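Blog > Television > Cast Changes

Trosus and the Couple Who Left Stunport

16 March 2018

Trosus has confirmed that the married couple at the center of its renovation series Stunport will not return for the next season. The announcement was two paragraphs long and gave no reason. Readers of this blog have written to ask for my view, and I set it out below with the caution that the matter deserves.

The facts on record are limited. The couple appeared in all 52 episodes produced to date. Their contract with Eshun, the production company, was due for renewal in December, and it was not renewed at that time. Filming continued under a short extension while the parties held talks. Both husband and wife have since posted the same message to their followers, thanking the crew and asking for privacy. Neither has given an interview.

I do not intend to repeat the claims made elsewhere about the state of their marriage. A number of entertainment sites have treated the matching statements as proof of a separation. Married people who work together often issue joint statements, and the wording in this case was almost certainly prepared by a publicist. It is also the wording that Trosus used when the hosts of Bredotska departed, and that couple remains married.

The more useful question concerns the program itself. In its first two seasons, Stunport was a series about houses. The budget was shown on screen, the neighbors were consulted, and the couple disagreed about tile and then settled the point before the closing credits. By the third season a good part of each hour was given to their home life, including the birth of a child and a dispute with a relative over money. I wrote at the time that the balance had shifted too far, and I received about 25 comments in reply, most of them opposed to my position. I have kept those comments open.

An online petition asking Trosus to bring the couple back has passed 2,000 signatures. I have not signed it. If they wish to leave, the audience should allow them to do so without an inquiry into their private affairs. I would, however, ask the network to state clearly whether the episodes already filmed will be shown, and whether the families whose homes are unfinished have been told what to expect.

It is my understanding that Eshun is meeting with possible replacements. I will review the new hosts on the basis of their first two episodes, as I have done with every other series covered on this blog.
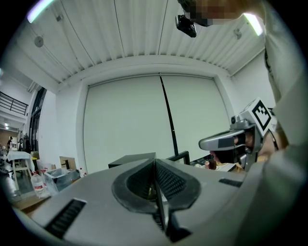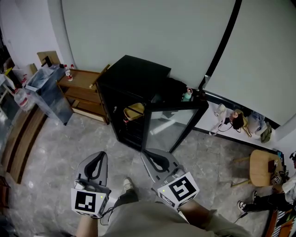

Hand-held grippers, two views.

Comments on this post are open. Remarks about the couple's child will be removed, and links to photographs taken outside the family home will not be approved.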